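In defence of the wrong tablecloth

I have been thinking a lot lately about stuff that doesn't match. I mean household stuff, the ordinary cloths and covers and curtains that we all live among and hardly ever pick on purpose. It started because I went round a show home last December, on the new Trunia estate, with a friend who was thinking of buying one. Everything in it was the colour of porridge. The sofa was porridge, the curtains were porridge, the towels were a slightly darker porridge with a stripe. My friend loved it. I came out wanting to lick a traffic light.

Now, I know calm colours sell houses. I've read the same magazines as everyone else. And I can see why you'd want to come home from a noisy job to a room that doesn't shout at you. But somewhere along the way we seem to have decided that a pattern is a kind of mistake, something you grow out of, like sherbet. When did you last see a proper check in a furniture shop? I went into our branch of Orker last month looking for one and the lad on the till took me to a rack of 34 throws, and every single one was grey, oatmeal or a thing called "fog". Fog! Who wants to sit under fog?

My gran had a checked cloth for every job. The red one was for dinners, the yellow one was for when we had the glue out, and a blue one with a burn in it went over the budgie. None of them went with the carpet, which was brown with orange swirls, and none of them went with each other. I don't remember anybody visiting that kitchen and feeling unsettled by it. I remember them staying too long and having to be given soup.

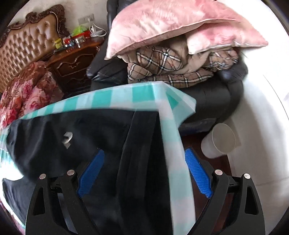

Teal and white checks, the kind of thing I'm sticking up for.

People tell me it's a question of taste, and I do get a bit cross at that, because I think a lot of it is really a question of nerves. We photograph our homes now. We put them online to sell a lamp, or we sit in front of them on work calls, and it makes us look at our own rooms the way a stranger would. A stranger doesn't know that the loud cushion came back from a wet week in Drimau with your sister. They just see a loud cushion. So the cushion goes in the cupboard and out comes a beige one that says nothing at all about you, and you feel safer, and the room gets a bit more like a dentist's.

I did this myself, so I'm not preaching from a great height. When we moved into this flat I spent 835 pounds, most of a year's saving, on making the bedroom look like a hotel. White everything. I had read that white bedding helps you sleep. What it did for me was make me frightened of tea. I used to drink mine standing in the doorway like a horse. After a few months the whole lot had gone the colour of old teeth anyway, and I gave up and dug out the bright set from my student days, which had been through the wash more times than I have.

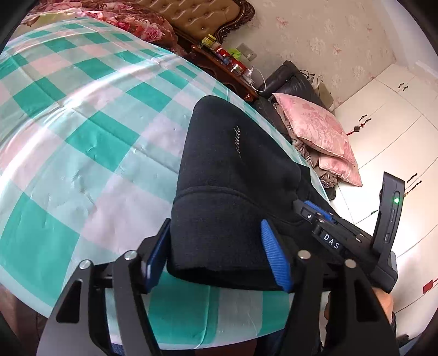
I slept beautifully, by the way. I don't say that was the colour. It may have been that I'd stopped lying there working out what the pillowcases had cost me.

There is a money side to all this that doesn't get talked about enough. If everything has to match, then one ruined thing means replacing the set. Spill gravy on a mixed-up table and you've got a gravy stain. Spill it on a matching one and you're back in the shop, where of course they've stopped doing that shade and brought in one that's a tiny bit pinker. I don't think that's a wicked plot by the towel people, but I don't suppose it keeps them awake either. Meanwhile the charity shops are groaning with perfectly good cloth in daft patterns. There's a fabric stall on our market, Kaczmarczyk, where I've had offcuts for 27 pence each, great big ones, enough for a table if you're not fussy about a seam down the middle. I am not fussy about a seam down the middle.

I should be fair to the other side here. Some people find busy rooms really hard going, and I wouldn't dream of telling anyone with a headache that they need more gingham. A friend of mine gets proper migraines and her plain green sitting room is lovely, partly because she chose that green and would fight you for it. That's all I'm asking for, I think. Pick the thing because you like it. If what you like is oatmeal, then have oatmeal, have a thousand yards of it.

But if you've got something bright and silly folded up at the back of a drawer because it doesn't go with anything, I'd get it out tonight and stick it on the table. Mine's on now. It's got lemons on it and it clashes with the chairs something awful - my other half says eating off it is like having tea on a fruit machine - and I've just noticed there's jam on one corner, so I'd better go and find a cloth.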